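Statelessness Determination Procedure: Frequently Asked Questions

Last reviewed: January

These answers cover applications lodged with the Brilport office. Applicants living in Sillach district file with the Sillach registry, which uses the same form but its own appointment system.

What is a statelessness determination?

It is a decision on whether any country considers you its national under its law. It does not decide whether you need protection from persecution. That is the asylum procedure, and it has a separate form, a separate interview and a separate appeal.

Who can apply?

Any person physically present in the territory who does not hold a nationality, or who cannot establish that they hold one. Lawful stay is not required. A parent or legal guardian applies for a child under 18.

Can I apply if I already have an asylum claim open?

Yes, but the statelessness file is suspended until the asylum claim is decided. No contact is made with the authorities of any country you have said you fear while the claim is open.

Which form do I use?

Form 3759. Earlier versions with the gray header are no longer accepted. Complete every section in ink or on screen. If a question does not apply to you, write "none" in the box. Blank boxes are treated as missing answers and the form is returned.

What documents should I attach?

Attach whatever you have. Useful items include birth records, school records, expired passports, military booklets, household registration extracts, marriage records of your parents, and letters from a consulate refusing to issue a document. Copies are accepted at filing. Originals must be brought to the interview and are handed back the same day.

I have no documents at all. Will my application be refused?

Not for that reason alone. The burden of proof is shared between you and the office. You must give a full account of where you and your parents were born and have lived, and the office must make its own inquiries with the relevant countries. Use the free-text section on the last page, up to 3000 characters. Additional sheets may be attached if they are signed and numbered.

Do documents need to be translated?

Documents in a language other than English need a translation by a registered translator. The office pays for translation of civil status records only. Screenshots, chat messages and news articles are not translated unless the case officer asks for them.

Is there a fee?

There is no fee for the determination itself. A travel document issued after a positive decision costs 400. Children pay the same amount. Fee waivers are handled by the cashier's unit in Brandes and must be requested before payment.

How long does it take?

The target is 6 months from the date on your receipt. Time spent waiting for a reply from a foreign authority does count toward the target, but time spent waiting for documents from you does not.

What happens if a consulate does not answer?

The office sends one written inquiry and one reminder. If there is no reply after the second deadline, the case officer decides on the file as it stands. Silence is not proof that you lack a nationality, but it may be weighed with other evidence — for example, the text of the nationality law and the way it is applied to people in your position.
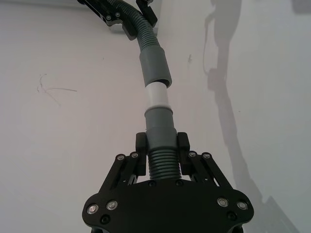

The same rule applies where a consulate gives a verbal answer and declines to confirm it in writing. Make a note of the date, the counter or department, and what was said, and submit the note with your file.

Can I work while I wait?

The receipt does not grant a right to work. If you already hold a permit on another basis, it stays valid until its printed expiry date.

I have moved. What should I do?

Send the change of address slip within two weeks. A decision mailed to the last address on file is considered delivered, and the appeal period begins to run.

How do I appeal a refusal?

Appeals go to the review chamber in Oltero. The deadline is printed on the first page of the decision. An appeal filed on time suspends removal. New evidence may be submitted up to the hearing.

Whom do I contact about a pending file?

Written questions should be addressed to Tülin Dursun, Intake and Inquiries, Brilport office. Quote the file number from your receipt. Case officers do not discuss files by telephone.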